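Comunidad Flarley > Hogar y muebles > Cuidado de la madera

¿Sirve de algo el aceite Nikness en una mesa de comedor o es barniz con otro nombre?

Publicado el 15 de octubre de 2019 · 380 visitas · 2 respuestas

Tengo una mesa de roble macizo comprada en Andanitz en septiembre. El vendedor insistió mucho en que me llevara también el aceite Nikness, que según él «alimenta la madera» y hay que dar cada pocos meses. El bote cuesta lo que cuesta una cena para dos y la etiqueta promete de todo: que repele el agua, que tapa arañazos, que no amarillea, que es natural y que seca en una noche.

Me cuesta creerlo. La madera de una mesa está muerta, no come. Y si el producto es tan natural, no entiendo que en letra pequeña avise de no dejar los trapos amontonados por riesgo de incendio. He preguntado en la tienda qué lleva y me han contestado que «aceites seleccionados», que es como no contestar.

La mesa viene con un acabado de fábrica que nadie me sabe decir cuál es. Si echo una gota de agua se queda en forma de bolita. ¿Le doy el aceite, no le doy nada, o me he gastado el dinero para nada? Uso diario, comemos ahí, y de vez en cuando alguien deja un vaso sin posavasos.

Respuesta 1 (aceptada por quien preguntó)

Haces bien en desconfiar de lo de alimentar. Es una frase de vendedor. El aceite entra un poco en el poro, endurece con el aire y frena la entrada de agua y grasa, y ahí acaba su trabajo.

Lo importante lo has contado casi de pasada: la gota se queda en bolita. Eso apunta a que tienes una capa cerrada encima, barniz o laca, aunque una mesa recién aceitada puede hacer lo mismo, así que yo no daría la prueba por definitiva. Busca un sitio que no se vea, por ejemplo la cara de abajo si está acabada igual que la de arriba, y deja una gota de aceite un cuarto de hora. Si sigue entera y al pasar el trapo no deja ni sombra, es barniz. En ese caso el Nikness no va a penetrar, se va a quedar pegajoso en la superficie y vas a tener que quitarlo frotando.

Si oscurece la madera, entonces sí es una superficie aceitada y algún mantenimiento le vendrá bien, pero lo de cada pocos meses me parece una manera de vender botes. Yo tengo un tablero aceitado desde hace 7 años y le doy una mano cuando lo veo apagado. Capa fina, esperar veinte minutos, retirar todo el sobrante. El error habitual es dejar demasiado.

En cuanto a los trapos, hazle caso a la etiqueta. El aceite de linaza y otros parecidos se calientan al secar, y un trapo hecho una bola puede arder solo. Que sea natural no tiene nada que ver. Extendidos al aire libre hasta que estén tiesos, o metidos en agua antes de tirarlos.

Y no te fíes del «seca en una noche». Seco al tacto, puede ser. Para que endurezca bien yo no pondría nada caliente en 168 horas, o sea, una semana.

Respuesta 2

yo le di cera Barbier a la mía y encantada, se pone brillante y huele muy bien. eso sí, los vasos dejan cerco igual. mi cuñado dice que lo mejor es lijar con grano 2000 y volver a empezar pero a mí lijar una mesa nueva me parece una barbaridad

Comentario a la respuesta 2: Con un 2000 no quitas ningún acabado, como mucho lo pules. Y la cera sobre barniz brilla una temporada y luego coge polvo. Para cercos de vaso protege poquísimo.

Comentario de quien preguntó: Hecha la prueba de la gota por debajo. Ni sombra, así que barniz. Intentaré devolver el bote, que sigue precintado, aunque ya veo venir que me dirán que los líquidos no se cambian. 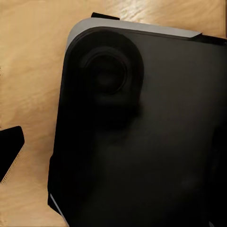
¿Con qué se limpia a diario una mesa barnizada?

Con un paño suave apenas humedecido y, si hay grasa, una gota de jabón neutro, secando después con otro paño. Los limpiadores «especiales para madera» con silicona dan brillo rápido, pero dejan una película que complica cualquier reparación posterior del barniz.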